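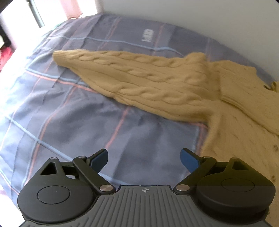
Home Reviews Laundry Knits About Contact

Broten Fabric Shaver: my review after a full year of pilling

I bought the Broten in December of last year, used it on pretty much everything I own that has ever grown a bobble, and I keep getting asked if it's worth the money. So it's November 2021, sweater season is well under way at my house, and I'm finally writing the thing up.

Quick background on me, so you know what kind of wear this got. I live in sweaters from the first cold morning until way past the point where everyone else is in T-shirts. I buy most of them secondhand. Secondhand sweaters come with somebody else's pills already installed, especially under the arms and down the sides, and for years I dealt with that by sitting in front of the TV and picking them off by hand. Then I went through a phase with a disposable razor (please don't, I put a hole in a gray merino I really loved). Then a sweater stone, which crumbled all over the couch. Then a little battery shaver from the grocery store that sounded like a trapped bee and died in a month.

The Broten cost me 41 dollars. That's a lot for a gadget that eats fuzz, and I went back and forth on it for ages.

What you get

The shaver, a spare blade, a cleaning brush, a charging cord, and a snap-on guard that holds the blades a little farther off the fabric. There's a booklet too, and it's one of those where every language gets half a page and none of them tells you how long to charge it. I plugged it in overnight and hoped for the best.

It's bigger than I expected. The head is wide and flat, the handle is fat enough to get a real grip on, and there's a clear bin on the back where the fuzz goes. I love the bin. Watching it fill up is gross and very satisfying – I have called people over to look at it. They were polite.

How it does on different knits

Plain, smooth sweaters are where it shines. Merino, cotton blends, those thin acrylic ones from the mall. You lay the sweater flat, pull the fabric a bit snug with your free hand, and go in small circles without pushing. One pass takes off most of it and a second pass gets the rest. My oldest cardigan looks about as good as it did when I got it, and that one had elbows like a teddy bear.

Fleece is pretty good. It takes the crunchy bits off but it can't bring back the softness, and I don't think anything can.

Chunky cables are the hard part, and I know that's what a lot of you have, so let me slow down. A cable sticks up. The shaver head is flat. If you run it straight over the top of a cable like you're mowing a lawn, the high part of the twist gets all the blade and the valleys next to it get none, and if you press down to reach the valleys you are now shaving yarn instead of pills. I fuzzed up one cable this way before I figured out what I was doing. What works for me is putting the guard on, going lengthwise along the cable instead of across it, and doing the sides by tilting the head just slightly. It takes forever. A big cabled pullover is a whole movie, and then the grooves still need a few minutes with my fingers or a sweater comb.

Ribbing is similar but easier. Stretch the cuff over your other hand so the ribs open up, keep the guard on, and be gentle. Same for hems.

Loose ends: stop and look for them first! Any little tail or snag that's poking out will go right into the holes in the head and get chewed. I keep a blunt needle next to me and pull them through to the wrong side before I turn the shaver on. Learned that one on a scarf.

I also tried it on mohair. No. Mohair is supposed to be fuzzy and the Broten does not know that.

Things that are not clothes

It did a nice job on the couch cushions, and on the knees of my kid's sweatpants. It did fine on flannel sheets. I did a big wool throw with it and ran the battery down before I got to the end, which brings me to the next part.

Battery and noise

I get a good long evening out of a charge if I stick to one or two sweaters. It won't run while it's plugged in, and that bugs me more than anything else about it. If it quits halfway across the front of something, you have a sweater that's half nice and half not until it's charged again. They could have fixed that so easily.

Noise is a steady hum, a bit like an electric toothbrush with a cold. The cat leaves the room. I can still follow a TV show if I turn on the captions.

Blades

I changed the blade after 15 sweaters, more or less when it started tugging. The swap is simple enough: unscrew the ring, lift the old one off with the brush handle, drop the new one in. Replacement blades were out of stock for a good chunk of the summer, so if you buy one of these, order an extra set at the same time. I now have three in a drawer like a crazy person.

Empty the bin more often than you think you need to. When it packs full, the suction (if that's the word) gives up and it starts leaving the pills lying on the sweater, and you'll think the blade is dull when it isn't.

The other ones I've tried

A neighbor lent me her Witura, which is the cheaper one you see everywhere. It has a smaller head and it honestly got into cable grooves better than mine does. But it also felt rattly, and the bin popped open twice and dumped fuzz in my lap. For somebody with two or three sweaters, it's plenty.

The Leone comb isn't electric at all, just a little copper mesh edge on a handle. I use it on anything delicate and for finishing up around buttons and seams. It's slow and it sheds fluff everywhere and I'd still keep it over the stone any day.

Would I buy it again?

Yeah, I would. Four stars out of five. It loses the one star for not running on the cord and for the whole blade shortage business. If all of your sweaters are heavy cables, maybe borrow one before you spend the money, or go with a smaller head. If you've got a mixed pile like me, get it, go slow, and use the guard until you have a feel for it.

One last thing: wash and dry the sweater first and shave it after. I did it the other way around on my green one and had to do the sleeves all over again.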